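Cimosia Recipe Notes

README, version 2

Cimosia is a plain text collection of 1702 home recipes, typed up from handwritten cards and church cookbooks. It was put together for people who study how home cooks write instructions, and for anyone who wants to search old recipes by ingredient.

What you get
recipes.csv — one row per recipe
units.csv — the 23 units of measure found on the cards, with spelling variants
sources.csv — a short title and decade for each source

Columns in recipes.csv
id, title, source_id, ingredients, steps, yield, notes

Ingredients are split by semicolons. Yield is left blank where the card gave none. Notes holds anything written in the margins, such as "double for Easter" or "too sweet."

How it was typed
Spelling was kept as found. Fractions were changed to decimals, so 1/2 cup is 0.5 cup. Names of private persons were removed from titles and notes. Words we could not read are marked [?].

Known problems
Oven heat is missing from many of the older cards. "Can" is not a fixed size and we did not try to guess one. In the Jona set, 20 recipes are near copies of each other — drop them before counting words.

Changes
The July release had the yield and notes columns swapped. Version 2 fixes this.
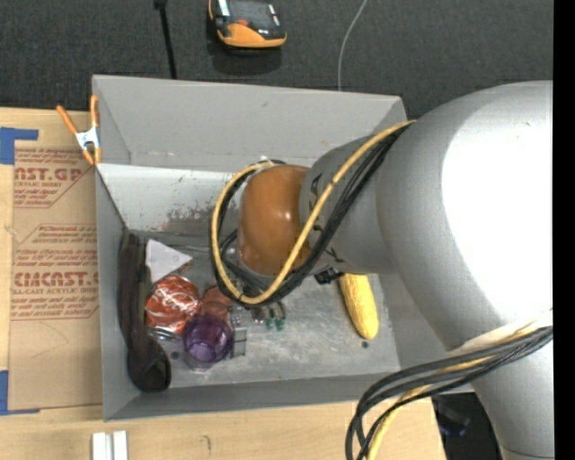 Files are saved as UTF-8 with a header row. If your spreadsheet program shows odd marks in place of the degree sign, set the encoding by hand when you open the file.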